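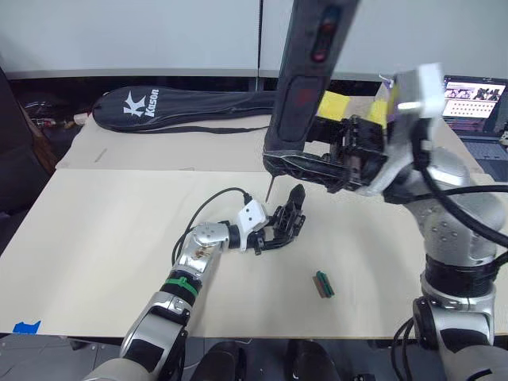 The Office of Separated Households at Sarno received the joint application of Octavio Inga and his wife on March 4, 2021. The parties had been married for nine years and had lived apart for 1,343 days, he in Sarno and she in Kuvent, a distance of 1,872 kilometres by rail. They asked to be recognised as one household again. The hearing was convened in the lower room, where a large cream-coloured board covered the table, and the applicants were directed to place their letters upon it in order of date. Mrs. Inga had brought hers in a biscuit tin. Mr. Inga had brought his in his coat.

Under the rules, a couple resuming married life must satisfy the Office that each has a fair understanding of the other's present habits. Mr. Inga stated that his wife took her tea without milk. Mrs. Inga advised that she had taken milk for two years. The correction was entered. She stated in turn that her husband could not sleep with a window open, and he replied, after some delay, that he now slept with both of them open and had meant to write to her on the subject.

The presiding officer asked whether he had written.

"I began to," said Mr. Inga. "It seemed a small thing to put in a letter."

"I would have liked it," said Mrs. Inga.

The Office adjourned for the customary quarter-hour. The applicants were offered separate benches and took the same one.

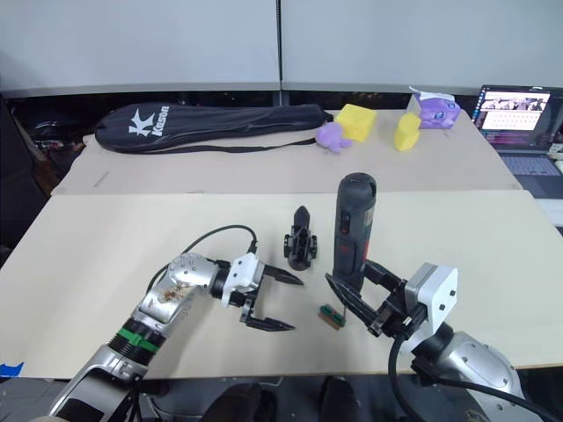
The tabletop, second sitting.

When the hearing resumed, Mrs. Inga requested leave to amend the application. She no longer wished to declare that the parties knew one another's habits. She proposed that they declare an intention to learn them - a form of words for which the Office had no schedule and, accordingly, no fee. The officer consulted the regulations and found no objection. Mr. Inga paid the 200 owing on the original form and asked for a receipt in both names.

The file remains open until April. It holds the amended declaration, the receipt and one unfinished letter, which Mrs. Inga has asked to have returned to her.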